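Skirnon Asks Shoppers to Look Twice at "Clutter Cure" Tables

CESORMONT, September 23, 2018 - Skirnon, the household storage shop on Marras Street, is publishing a plain-spoken guide to sorting small belongings, and it begins with a doubt: most people who buy an organizer do not need one.

The shop read 362 comment cards left by customers over the summer. Again and again, the cards described bins bought on a Saturday and full of the same old mess a month later. Skirnon sells bins. It would still like to know why so many of them end up as a second junk drawer.

The guide, called Ira, recommends a big table before any purchase. Push everything to the far side, keep the near side clear, and bring items over one at a time. A shoe insole goes with shoes. A marker goes with pens, if it still writes. Things that fit no group wait at the back until the rest is done.

Does it work? Skirnon is making no promises. The method is slow, it takes over the table, and anyone who claims a tidy home in a single afternoon is probably selling something. The shop has dropped the phrase "life-changing" from its shelf signs for the same reason.

A first run of 500 printed copies will be free at the counter from the first week of October. Customers who try the table method and still want a bin can bring in their measurements - staff will check them before ringing anything up.

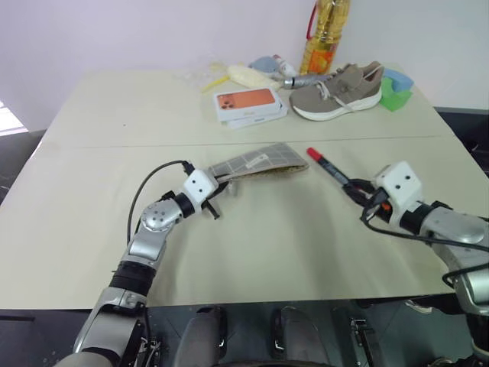 An insole and a red-capped marker at the sorting table, with more items still to go through on the far half.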